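Clurness Household Linen Terms, release 3

Contents

1. Summary
2. Files
3. Fields
4. How the terms were collected
5. Spelling and variants
6. Known problems
7. Licence and contact

Summary

Clurness is a word list for household textiles: bedding, towels, table linen, curtains and the trade terms used to sell and wash them. It holds 1429 entries in British English, with Polish equivalents where one could be agreed. It was made for people who write shop listings, care labels and inventory forms, and for translators who work on them. It is not a fibre science reference and gives no test values.

Release 3 replaces the two earlier releases. Entry numbers have been kept, so existing links to single entries should still work. Retired numbers are not reused.

Files

terms.csv holds the full list, one entry per line, UTF-8, comma separated, with a header row.
variants.csv holds alternative spellings and regional names, each pointing to an entry number in terms.csv.
patterns.csv holds names for printed and woven designs. These were part of terms.csv until release 2.
CHANGES.txt lists every entry added, merged or retired.

Fields

id: whole number, never reused.
term: the preferred form, singular, lower case unless it contains a proper name.
pl: Polish equivalent. Blank means none was agreed, and should not be read as "same as English".
group: one of bed, bath, table, window, care, general.
note: free text, up to 60 words. Notes give the sense in which the term is used in shops, which may be looser than the sense used in mills.
status: current, dated or regional.

The group field takes one value only. A term that belongs in two places, such as "runner" (table and bed), has two entries with separate numbers and a cross-reference in the note.

How the terms were collected

The first source was the printed catalogues of the Zalewska mail order firm, all from 2000 or later. Chiyo Ebihara read these and marked each noun phrase that named an item, a part of an item or a finish. The second source was a set of stock sheets supplied by Naltside, a linen hire business. Stock sheets use short forms ("dbl ftd", "p/case hswf") and these were expanded by hand before entry. Customer names and prices were removed before the sheets reached us.

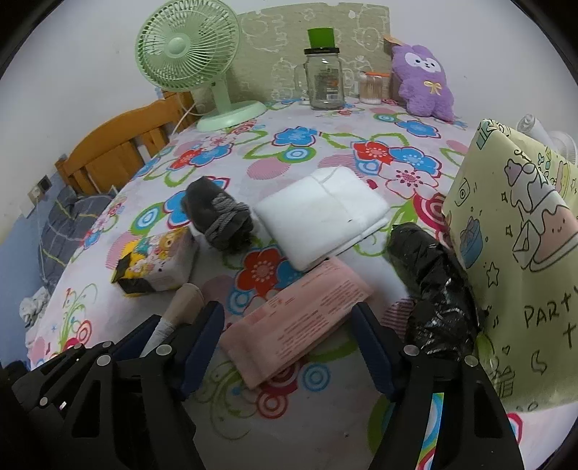
Duplicates were merged on meaning, with spelling ignored. Where the catalogues and the stock sheets disagreed on a sense, both senses were kept and numbered within the note. "Valance" is the longest case: the catalogues use it for the skirt round the base of a bed, the stock sheets also use it for a fitted sheet with a skirt attached, and window fitters use it for a short strip of cloth above a curtain.

Zbigniew Walczak supplied the Polish column and checked the bed and bath groups twice. The window group has been checked once.

Spelling and variants

Preferred forms follow ordinary British use: "duvet cover", "pillowcase", "flannel" for the small washing cloth. "Pillowslip" is in variants.csv. American terms are included only if they appeared in one of the sources, so "comforter" is present and "washcloth" is absent.

Hyphens are dropped in nouns and kept in adjectives before a noun.

Known problems

Colour names are out of scope, but a few remain inside compound terms.
The care group mixes instructions with finishes and needs to be split.
Lines in patterns.csv that came from the stock sheets have no note.
Trillum, the script that builds the variants file, treats an apostrophe as the end of a word. Affected lines have been corrected by hand and will break again if the file is rebuilt.

Licence and contact

The list may be copied and changed for any purpose provided the name and release number are given. Corrections should quote the entry number and a source. Send them to Chiyo Ebihara for English terms and Zbigniew Walczak for Polish.

Last changed 2 October 2020.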